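Estación meteorológica doméstica Windico: prueba tras una temporada completa

Revisión de producto. Categoría: instrumentos de medida para exterior

La Windico es una estación de gama media compuesta por un mástil con sensores integrados, un pluviómetro de balancín separado y una consola de interior. El fabricante la dirige al aficionado que quiere datos propios y no depender del aeródromo más cercano. La unidad probada se compró en tienda, sin descuento, y sigue instalada en la misma parcela: terreno abierto al oeste, un seto bajo al norte y la vivienda al este.

Montaje

El mástil llega en 2 tramos con unión a presión y tornillo pasante. La abrazadera admite tubo redondo, no perfil cuadrado, dato que no figura en la caja. El anemómetro de cazoletas y la veleta comparten soporte, y la orientación al norte se hace a mano con una marca grabada bastante superficial. Conviene repasarla con rotulador antes de subir a la escalera.

El nivel de burbuja del pluviómetro está bien colocado y se lee sin desmontar nada. El del mástil queda oculto por el cable del panel solar en cuanto se cierra la brida. El manual, traducido a siete idiomas, dedica 4 páginas a las advertencias y media a la puesta a cero de la veleta.

Temperatura y humedad

El abrigo es de platos apilados, sin ventilación forzada. En mañanas nubladas o con brisa, la lectura coincide con la del termómetro de referencia dentro de la resolución de ambos. Con sol directo y viento en calma se desvía al alza, como cualquier abrigo pasivo de este tamaño. La desviación máxima registrada fue de 2 grados, a primera hora de la tarde, en septiembre. Para un registro de mínimas el instrumento es válido; para máximas de verano hay que interpretar.

La humedad tarda en bajar después de una noche de niebla. El sensor se queda clavado en la parte alta de la escala hasta media mañana, cuando el higrómetro de contraste lleva ya un buen rato descendiendo. Francine Lachance, que tiene la misma estación en una ladera orientada al sur, observa el mismo retardo en la suya.
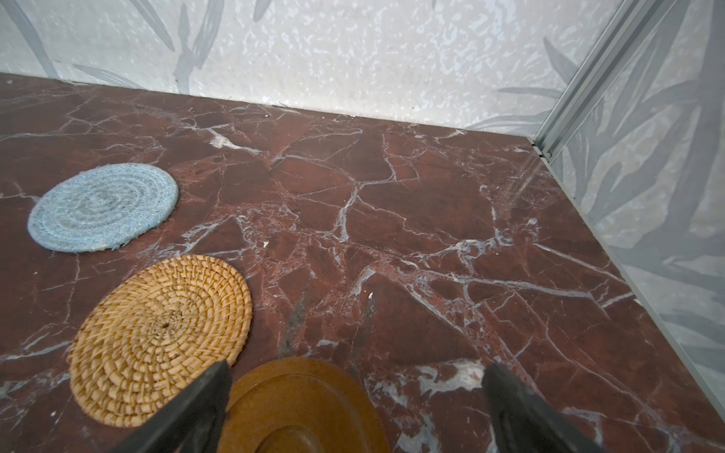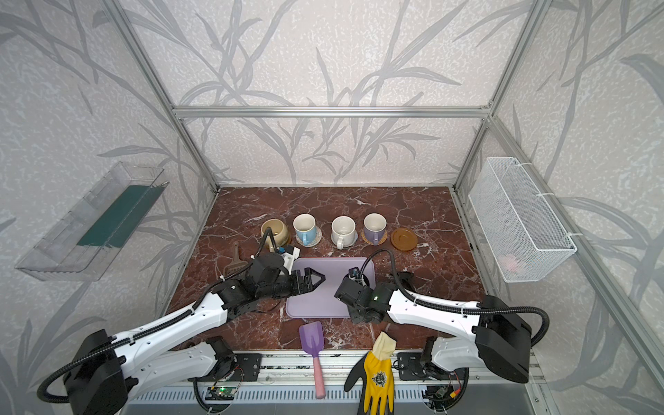
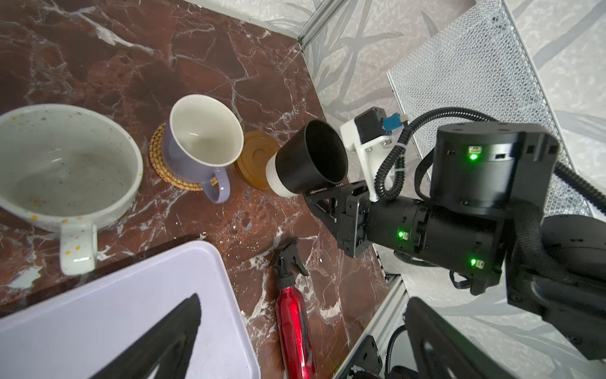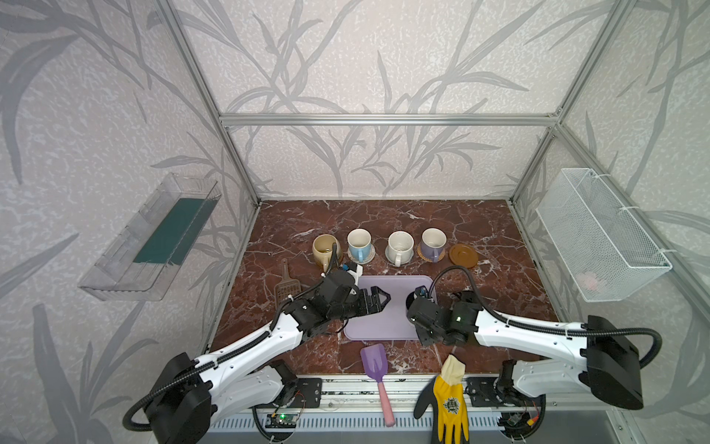

Precipitación

El balancín trabaja correctamente con lluvia débil y moderada. Con chubascos fuertes mide de menos, y la corrección por software solo admite un factor fijo, de modo que arreglar el chubasco estropea la llovizna. El episodio más intenso del periodo dejó 29 mm en el pluviómetro manual y 27 en el Windico. Se ha dejado el factor de fábrica.

El embudo lleva una rejilla de malla ancha. Detiene las hojas, no las semillas. Una obstrucción parcial se manifiesta como una lluvia muy fina y persistente cuando ya ha escampado — el agua retenida va pasando gota a gota — y en la gráfica resulta fácil confundirla con un dato real. La nieve no se mide: se acumula y aparece como precipitación al fundirse. Quien necesite equivalente en agua tendrá que recurrir a un modelo calefactado.

Viento

El umbral de arranque de las cazoletas es algo alto. Las brisas nocturnas se registran como calma. A partir de ahí la respuesta es regular y las rachas son creíbles, aunque la consola refresca despacio y la racha máxima solo se consulta en el menú de extremos. La veleta no ha perdido la orientación en ningún temporal.

Consola y exportación de datos

La pantalla se lee bien de frente y mal desde arriba, un inconveniente si se coloca sobre una repisa baja. La presión se muestra reducida al nivel del mar una vez introducida la altitud. El icono de pronóstico se basa únicamente en la tendencia barométrica y se puede ignorar.

Los datos se descargan en texto separado por comas. El separador decimal depende del idioma elegido: con el menú en español escribe comas y el archivo queda inservible. La solución es poner la consola en inglés antes de exportar. Keegan Kennedy comunicó el fallo al servicio técnico y recibió esa misma respuesta. La memoria interna sobrescribe lo más antiguo sin aviso.

Comparación

La Prunda cuesta menos, tiene mejor consola y un abrigo claramente peor. La Lévesque incorpora ventilación forzada y juega en otra categoría de precio. Entre ambas, la Windico es la opción razonable si importa más el dato de lluvia que el de máxima.

Valoración: 7 sobre 10

A favor: pluviómetro separado, unión del mástil sólida, mínimas fiables.

En contra: separador decimal, retardo de la humedad, marca de norte poco visible, rejilla del embudo.

Repuestos: cazoletas y balancín se venden sueltos. El abrigo, de momento, solo con el conjunto completo.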